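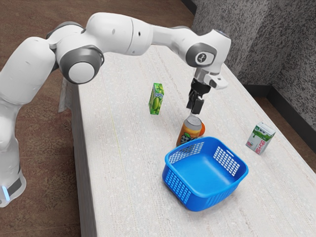

Coastal sediment and turbidity notebook, July

Seawater samples from the Listalen mooring were received at 9:40 am and logged by L. Mthembu. Of the 94 bottles listed on the field sheet, all were sealed and labelled. Subsamples of 1000 mL were set aside for suspended solids – the remainder went to cold storage.

Filters were pre-weighed on the Forkance balance. The drying oven was set to 105 degrees, as per the current procedure. Blanks were placed at the start and end of each tray.

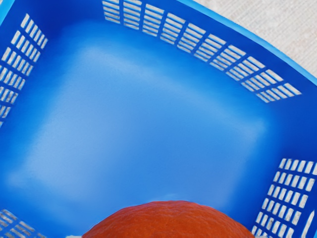
Turbidity sensor check

The Piltero sensor was compared with the bench standard at 50 NTU and read some 50 both before and after the wiper was replaced. The deeper unit has not yet been checked. Its fouling record should be entered before redeployment.

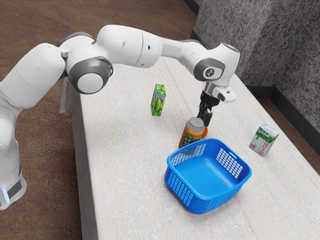
Precious Oosthuizen asks that the deeper unit be held back until the salinity correction has been reviewed, and notes that the Sæther file still uses last year's coefficients. Coefficients to be updated tomorrow morning.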